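Senedau — Über uns

So 9. Juni, von Chinyere Okoro

Senedau entwickelt Lehrverfahren für zweiarmige Robotersysteme. Im Mittelpunkt steht das Vormachen: Ein Mensch führt die Arme, die Steuerung zeichnet Gelenkwinkel, Greiferöffnung und Kamerabilder auf, und aus der Summe der Aufzeichnungen wird ein Bewegungsmodell trainiert. Programmiert im herkömmlichen Sinn wird dabei nur die Umgebung, nicht der Ablauf.

Das Unternehmen ging aus einer Arbeitsgruppe für Fernsteuerung in Tollport hervor. Die Gruppe befasste sich zunächst mit der Latenz zwischen Bediengerät und Arm. Später verschob sich der Schwerpunkt auf die Frage, wie eine Vorführung beschaffen sein muss, damit ein Modell daraus lernt. Heute sind bei Senedau 37 Personen beschäftigt, verteilt auf die Standorte Tollport und Wysocka. In Tollport sitzen Softwareentwicklung und Auswertung, in Wysocka die Bedienplätze und die Werkstatt.

Arbeitsweise

Jede Aufgabe durchläuft zuerst die Simulation. Zwei Arme arbeiten über einer gemeinsamen Fläche, ein Bediener steuert beide zugleich, je einen mit der linken und der rechten Hand. Geführt wird über verkleinerte Nachbauten der Arme oder, bei gröberen Bewegungen, über Handsteuergeräte.

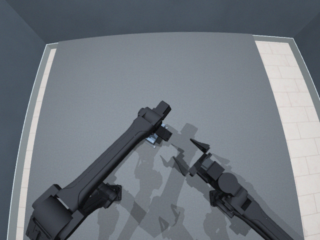 Die Simulation erlaubt es, Anfangsbedingungen systematisch zu variieren: Lage und Drehung der Objekte, Reibwerte, Beleuchtung, Kamerahöhe. Eine Standardaufgabe umfasst 2000 Vorführungen. Davon werden jene verworfen, in denen der Bediener nachgreift, zögert oder eine Gelenkgrenze berührt. Die verworfenen Läufe bleiben getrennt archiviert und dienen der Fehleranalyse. Eine Vorführung gilt als verwertbar, wenn Bild- und Gelenkdaten lückenlos synchron vorliegen und die Endlage innerhalb der Toleranz liegt.

Die Aufzeichnungssoftware heißt Femus. Sie speichert sämtliche Kanäle mit gemeinsamem Zeitstempel und lässt sich während der Vorführung mit einem Fußtaster anhalten. Femus war ursprünglich ein internes Werkzeug und wird seit August auch an Partner abgegeben. Die Schnittstellen sind dokumentiert, das Datenformat ist offen.

Kamerakonzept

Die Wahl der Blickwinkel bestimmt, was ein Modell überhaupt lernen kann. Eine Übersichtskamera liefert die Stellung der Arme zueinander, verliert aber die Einzelheiten, sobald ein Handgelenk das Objekt verdeckt. Deshalb wird zusätzlich aus der Sicht des Greifers aufgezeichnet. Dort liegt etwa der orangefarbene Zylinder jenseits der beiden schwarzen Finger vor einer hellblauen Platte, und der Versatz zwischen Fingerspitzen und Objekt ist unmittelbar ablesbar. Der Bediener sieht beide Ansichten nebeneinander und richtet den Anflug nach der Greiferkamera aus.
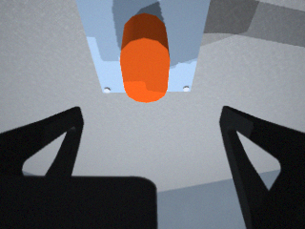
Die Bildauflösung wird für das Training bewusst niedrig gehalten. Höhere Auflösungen verlängern die Rechenzeit und haben in unseren Versuchen die Greifgenauigkeit nicht verbessert. Entscheidender ist der Kontrast zwischen Werkstück und Untergrund. Im Beispiel oben hebt sich das Orange deutlich vom neutralen Grau der Umgebung ab; bei Kundenteilen ist das selten der Fall, weshalb vor Projektbeginn eine Sichtprüfung der Teile erfolgt.

Zweiarmige Aufgaben

Schwierig sind Vorgänge, bei denen beide Arme auf engem Raum arbeiten. Die Steuerung überwacht den Abstand der Glieder und bremst, bevor es zur Berührung kommt. Der Bediener spürt diesen Eingriff als Gegenkraft am Bediengerät. Diese Rückmeldung ist Gegenstand laufender Arbeiten unter Leitung von Ryota Kobori.

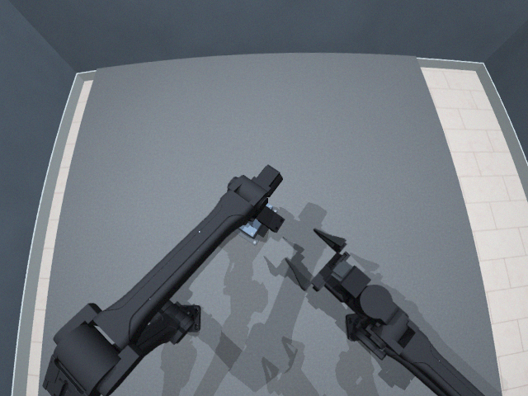

Simulierte Arbeitszelle mit zwei Armen, Ansicht von oben. Die Finger des rechten Greifers sind geöffnet.

Schulung der Bediener

Neue Bediener absolvieren 44 Übungsstunden, bevor ihre Aufzeichnungen in einen Datensatz eingehen. Geübt werden Anfahren, Greifen, Umorientieren und Ablegen, zunächst mit einem Arm, danach mit 2 Armen gleichzeitig. Bewertet wird die Gleichmäßigkeit der Bewegung, die Geschwindigkeit erst an zweiter Stelle — schnelle, unruhige Vorführungen verschlechtern das Modell messbar.
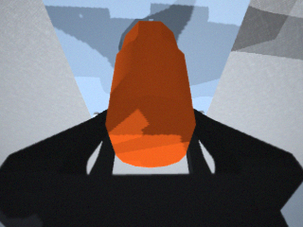

Greiferansicht: Finger beiderseits des orangefarbenen Objekts.

Zusammenarbeit

Senedau arbeitet mit Maschinenbauern, Laborausrüstern und Hochschulen. Übernommen werden einzelne Datensätze ebenso wie vollständige Projekte einschließlich Übertragung auf die reale Anlage. Anfragen sollten eine Beschreibung der Teile, die geforderte Taktzeit und Angaben zum verfügbaren Bauraum enthalten. Besuche der Bedienplätze in Wysocka sind nach Absprache möglich.

Weitere Beiträge
Femus: Hinweise zum Datenformat
Gegenkraft am Bediengerät, Zwischenstand
Bedienplätze in Wysocka erweitert
Offene Stellen in Tollport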